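Sorting Loose Building Bricks by Color in a Toy Library
Project report, Fouzia Rind
Play and Learning Spaces, second-year course

1. Background

The Skornside toy library lends building bricks to families in boxes. When a box comes back, the bricks are mixed, and a child who wants only green ones must dig for a long time. My task was to find a way of sorting that a child of five or six can do alone and that does not need written labels.

The library owns 2,372 bricks. I worked only with the green and the yellow ones, because the shelf in the play corner has room for two bins. The work was done in September, in the mornings before opening.

2. Method

In my first plan the children put every brick into one large box and an adult sorted it later. The adult needed 30 minutes for one box, and this was too long. In the second plan each color has its own bin, and the bin has the same color as the bricks. The bricks are spread on a flat surface next to the bins – not on the carpet, where the small pieces are easily lost.

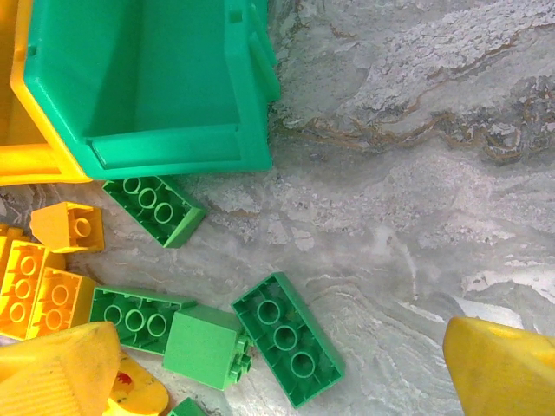 Should the bricks be sorted by shape as well as by color?
For young children color alone is enough. Sorting by shape takes more attention, and it can be added later as a second game with the older group.

3. Results

I observed 11 children. With the colored bins, most of them started to sort without any explanation from me. The sloped pieces were the most difficult, as some children did not think they belonged with the other bricks and left them for the end. Two children preferred to build first and tidy after, and I did not stop them.

One sorting round took less than 60 seconds when only a handful of bricks was used. With a full box the children became tired and asked to stop.

4. Discussion

The group was small and I knew several of the children already, so the results can be different in another place. The branch in Flodham has agreed to try the same bins in its play corner. I would also like to test a third color there – probably red.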